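Kapitel 3: Warum ein Spektiv wackelt und was man dagegen tut

von Divina Ocampo

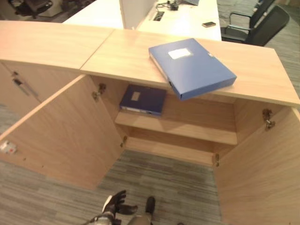 Zuletzt geändert: im April, 28. Fassung

Mein erstes Spektiv habe ich auf ein viel zu leichtes Reisestativ geschraubt, und dann stand ich am Ufer bei Drokport und sah Enten zittern. Alle Enten! Ich dachte ernsthaft, die Optik sei kaputt – mein damaliger Kursleiter Ashok Chaturvedi hat nur kurz mit dem Finger ans Stativbein getippt, und das Bild hüpfte sekundenlang weiter.

Um dieses Hüpfen geht es jetzt. In Kapitel 2 hatten wir Vergrößerung und Austrittspupille, und wer das noch im Kopf hat, ahnt schon, was kommt: Bei sechzigfacher Vergrößerung wird jede kleine Bewegung des Rohrs eben auch sechzigfach vergrößert. Ein Windstoß reicht, manchmal schon das Drehen am Fokusrad.

Wir schauen uns zuerst die Beine an (Material, Durchmesser, Auszüge), danach den Kopf und zum Schluss die Mittelsäule, die ich persönlich am liebsten ganz unten lasse. Ein bisschen gerechnet wird auch, aber wirklich nur ein bisschen. Wer ein eigenes Stativ hat – bitte ausziehen und neben sich stellen, für Abschnitt 3.1 brauchen wir es gleich.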